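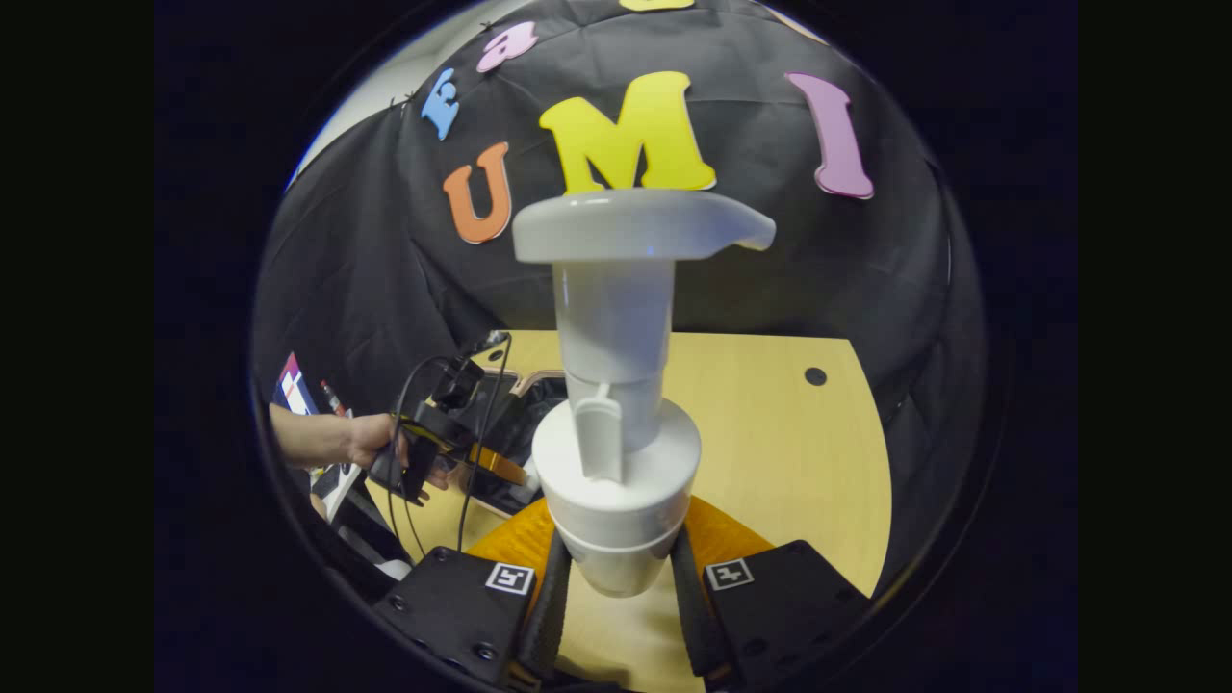 夹按压瓶,夹的是瓶子底部,指块上两个方形标记都在视野里

主题:夹爪一路夹到底,瓶子飞出去了,大家帮忙看看该从哪里查起

楼主 青菜汤面
各位老师好,潜水挺久了,第一次发主题帖,话可能有点多,先给大家倒杯茶。

我们在 Prikavham 做双手桌面整理的小项目,采集用手持夹爪,部署用两台 Ernell 的机械臂,上位机跑的是 Nukinik 的控制栈。任务很朴素:右手把按压瓶夹起来,挪到台面另一侧放稳,左手再去推别的东西。数据陆陆续续采了 670 条,训出来的策略在仿真回放里挺像样的,我还高兴地请同事喝了奶茶(现在想想喝早了)。

周三下午上真机,前面几次都正常,到后来有一次,夹爪已经把瓶子夹住了,按道理开口宽度就该停在那里,结果它继续往里收,收得还很干脆。瓶底是往下收窄的,软指垫一使劲,瓶子就往上滑,最后整个弹了出去,落在 Suqin Cao 的键盘旁边。她人没事,就是吓了一大跳,我也吓了一大跳。右边手指的橙色安装件裂了一道口子,指垫也歪了。

我当时第一反应是去点软件里的停止按钮,没去拍急停,等停下来的时候手指已经顶死了,电机还在哼哼。这一点我先自我检讨。

目前知道的情况:
日志里,夹爪的宽度指令在出事前突然变成了零,之后就一直是零。
机械臂末端的位姿轨迹没有异常,跳变只出现在夹爪这一路。
换回旧的权重再跑,没有复现,但我也没敢多跑。

想请教大家,这种情况一般先怀疑数据还是先怀疑控制?备用的安装件还要等几天才到,我正好有空查。

2楼 阿木修机器
先问一句最要紧的,瓶子弹出来的时候,你同事坐在哪里?能落到键盘旁边,说明人就在臂的工作范围边上。原因可以慢慢找,这件事今天就得改。真机跑策略的时候台子边上不坐人,急停放在手边,手就搭在上面,别隔着一张桌子。我以前也觉得小臂没什么力气,后来手背上挨过一下,青了很久,现在谁在旁边坐着我都要唠叨几句,别嫌我烦。

3楼 青菜汤面(楼主)
回2楼:一点都不烦,谢谢您!她当时坐在台子短边那头看曲线,确实太近了。昨晚我们已经把看曲线的显示器搬到玻璃隔断后面去了,急停也从控制柜上引了一个出来,放在操作的人右手边。

4楼 小满不满
我猜是数据。你们手持夹爪的开口宽度是怎么来的?图里指块上贴着方形标记,左右各一个,那多半就是靠相机看两个标记的距离来换算吧?这种做法便宜好用,我也在用,毛病就是标记只要有一个没检测到,那一帧就没有宽度。关键看你们的处理脚本怎么填这个空。有的脚本插值,有的沿用上一帧,有的很老实地给你填个零……填零就麻烦了,模型学到的就是“走到这个位置就把手捏死”。

你把每一帧的检测结果统计一下,再把缺检测的帧和宽度等于零的帧对一对,用不了多久。

5楼 老陈不加糖
不同意楼上的排序。数据脏是常有的事,谁家的数据干净过?一个宽度指令从正常值直接掉到零,控制栈居然照单全收,也不限速,也不看电流,这才是出事的地方。今天是数据填零,明天可能是网络丢包,后天可能是谁手滑改了单位,你总不能指望上游永远不出错。先把夹爪的电流上限和闭合速度管起来,别的再说。

楼主方便贴一下夹爪现在的限流是多少吗?

6楼 青菜汤面(楼主)
回4楼:您猜得很准,宽度就是靠那两个标记算的。我今晚就去统计。

回5楼:刚翻了配置文件,限流那一项写着零,我一开始还以为是“不给电流”,看了 Nukinik 的说明才知道零代表不启用限制。也就是说从装好那天起,夹爪就一直没有上限。写到这里我脸有点热。

7楼 Kalkidan Zeleke
中文打得慢,请大家多包涵。我想补一个别的可能:延迟。我们这边以前遇到过很像的事,观测到执行之间有 200 毫秒没有补偿,策略以为自己还没有夹到,于是一直往里收,看起来也很像“夹到底”。楼主可以把相机时间戳和夹爪反馈的时间戳画在同一张图上看一看。

8楼 小满不满
回7楼:延迟造成的一般是收过头一点,或者来回抖,指令会慢慢往下走。楼主说的是“突然变成零,之后一直是零”,曲线形状不太像。不过画张图也不费事,画了心里踏实。

9楼 Kalkidan Zeleke
回8楼:你说得有道理。我们那次的曲线确实是斜着下去的。但我还是建议量一下延迟,两个问题同时存在的情况我见过,修好一个,另一个才露出来,那时候人会很沮丧的。

10楼 青菜汤面(楼主)
统计结果出来了,怕大家惦记,先来报一声。

全部 670 条里,至少缺一个标记检测的帧有 1893 帧,每一帧的宽度都被填成了零,没有例外。我去翻了处理脚本,是我自己去年写的,旁边还有一行注释,写着“先这样,回头改”。这个回头一回就回到了现在。

缺检测的帧还特别集中,大部分都在夹住瓶子往上提的那一段。我挑了几十条一帧一帧看,好些是提起来的时候手腕往里转,指块上的反光把标记的黑白图案冲淡了,另外一些是另一只手的夹爪凑得太近,影子盖在上面。所以模型学到的规律还挺“认真”的:夹住了,要提了,那就捏到零。

延迟也量了,谢谢 Kalkidan,我们的补偿是开着的,剩下的误差很小,应该可以先放一放。

11楼 小满不满
哈哈哈哈“先这样,回头改”,我的代码里大概也有一箩筐这种注释,抱抱楼主。

修的话我建议这样:短的空缺用前后帧线性插值,长的空缺整段丢掉,千万别硬补。宽度那一路再加个简单检查,相邻两帧变化太大就报出来给人看。标记反光可以换哑光纸重新打印,我换过以后漏检少了很多。

12楼 拧螺丝的Rima
大家好,我是 Rima Karaki,平时管机械那一摊,被同事拉进来看热闹的。我想替瓶子说两句话。图上这个瓶子下面是收窄的,你们偏偏夹在最窄的那一段,两边的软指垫又是弯的,夹紧以后自然有一个往上挤的分力。哪怕数据和限流全都修好了,夹的位置不变,力稍微大一点它还是会往上跑。能不能试试夹高一点,夹在肩部下面比较直的那一段?

还有一个小地方,按压头下面垂着一个白色小片,看着像是泵头的锁扣。你们采集用的瓶子都带这个吗?要是有的带有的不带,夹高了以后可能会碰到它,采之前最好统一一下。

13楼 阿木修机器
楼上这位说到点子上了。橙色的安装件裂口在哪个位置?要是从螺丝孔旁边开始裂的,光换一个新的恐怕还会再裂。

14楼 青菜汤面(楼主)
回12楼:太感谢了,我们三个软件的人盯着曲线看了两天,谁也没想过瓶子的形状。夹底部是因为最早写采集说明的时候,我怕手指挡住按压头,就写了“尽量靠下”,大家就都很听话地夹在最下面。小片那个我得回去一个一个看,瓶子是分两次买的,我印象里第二次买的好像没有。

回13楼:正是从螺丝孔旁边开始裂的,沿着层纹走。

15楼 拧螺丝的Rima
那就把孔边的壁加厚,打印方向转一下,让层纹别正对着受力的方向。图纸要是方便可以私信发我,我顺手看一眼,不麻烦的。

16楼 老陈不加糖
我还是要再啰嗦一遍,怕楼主修完数据一高兴就把我忘了。限流先填 600 毫安,拿软的空瓶子试,夹得住就不要再往上加。然后做一个很笨的测试:手动给夹爪发一个宽度为零的指令,中间放一块海绵,看它会不会自己停。这个测试不过,不管数据洗得多干净,我都不建议上真机。

17楼 小满不满
回16楼:这回我同意。不过我还是觉得根子在数据,限流只是让它摔得轻一点。要是光加限流,策略照样每次都想捏到零,瓶子不飞了,但手指一直顶着,放下的时候还是会别扭。

18楼 老陈不加糖
回17楼:摔得轻一点就是我要的啊。根子归你,护栏归我,咱俩不打架。

19楼 路过的豆沙包
弱弱问一句,软件里的停止按钮为什么不管用呀?我们组平时也是点那个,看完帖子有点慌。

20楼 阿木修机器
回19楼:要看它停的是什么。很多软件停止只是让上位机不再发新指令,夹爪会守着最后一条指令不放。最后一条要是“收到零”,它就继续收。你找个没人的时候,让夹爪夹着海绵,点一下停止,看电机还出不出力,就清楚了。硬件急停那一路也要看一眼,有的接线只断机械臂,夹爪是另外供电的,拍下去臂停了,手还捏着。

21楼 青菜汤面(楼主)
看完20楼我立刻跑去看接线,我们的夹爪就是另外供电的……当时就算拍了急停也松不开。已经下单了继电器,把夹爪的电源一起串进去,同事提醒说断电以后手里的东西会掉,桌面上先铺一层软垫。

报告一下进度,免得大家牵挂:
限流按5楼老师说的填了 600,海绵测试做了,碰到海绵以后停住,没有再往里顶。
脚本改成短缺口插值、长缺口丢弃,跑完以后还剩多少能用的,等明天早上看结果。
标记换哑光纸的事 Suqin 在弄,她说键盘的账先记着。
采集说明重写,夹的位置往上挪,有小片没小片的瓶子分开放。

我打算先补采一批夹得高一点的数据再训,旧数据里洗干净的那部分要不要混进去一起用,我还拿不准。大家一般会混吗?

22楼 小满不满
我会分开训一版、混着训一版,都拿海绵和软瓶子跑一跑再挑。旧数据的夹取位置跟新的差得多,混在一起,策略可能会夹在中间某个尴尬的高度。

23楼 Kalkidan Zeleke
我会混,但是旧数据只留接近瓶子之前的那一段,夹取和提起的部分用新的。接近的动作两批应该差不多,丢掉很可惜。祝顺利,也请替我向 Suqin 问好。

24楼 拧螺丝的Rima
图纸收到了,螺丝孔离边太近,我往里移了一点,改好的文件在你私信里,先打一对试装,螺丝别拧太紧。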